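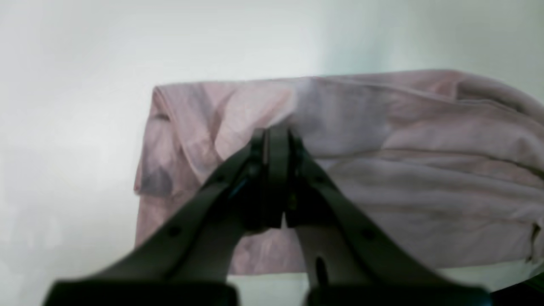
Orvokki thinks we should stop calling a parcel lost on day two and wait until the depot has done its own floor search. She left that in the margin of my last entry, and I have been chewing on it all morning, so I may as well begin today's page with it.

19 Sep 2022

She has a point, I'll give her that. Of the 14 claims we opened on the Stakadel lane, 13 have now been traced, and nearly all of them were sitting in a cage at the Flinwood depot with the outer label rubbed off or folded under. The sender had been told "lost" and the customer had already been promised a refund, and then up pops the parcel and everybody has to be phoned again (mostly by Hala, bless her). The one still missing is claim 1599, the set of glazed tiles going to Plestent. Weight at intake matches the booking, the first sort scan is fine, and after that not a peep.

What I did about 1599 so far: pulled the scan history, asked Flinwood for the overs list, and went through it line by line with a cup of coffee that went cold. There are a couple of entries marked "tile or stone, no label" and I've asked Traian to get the weights for both when he goes over there. If one of them matches, I'd like it held where it is and not sent back through the sorter, which is how these things get a second set of bruises.
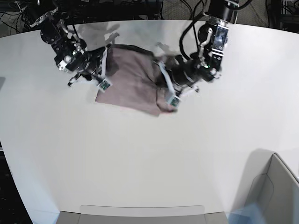
Two arms and the mauve-brown cloth, over the white table.

Back to labels. Kyu-ri tried the second-label idea, a plain slip inside the box with the claim number and the destination, and I do like it very much – it costs next to nothing and anyone opening an orphan box would know where to send it. The trouble is getting shippers to do it. Vik say they will if we send them a printed pad, so I've put in for pads. Hyun-seo would rather have the number written on the inside flap with a marker, which saves paper but is no help at all with soft bags.

On Orvokki's question, my feeling is we keep day two for opening the trace and change the wording. "Being traced" until Flinwood reports back, "lost" only after that. We had this same talk in February and I wrote it down so badly that I can't tell what we agreed!

Still to do: weights from Traian, pads for Vik, new wording to Hala before she rings the tile people. Also the overs list comes sorted by cage and I want it by intake date. Ask Flinwood nicely.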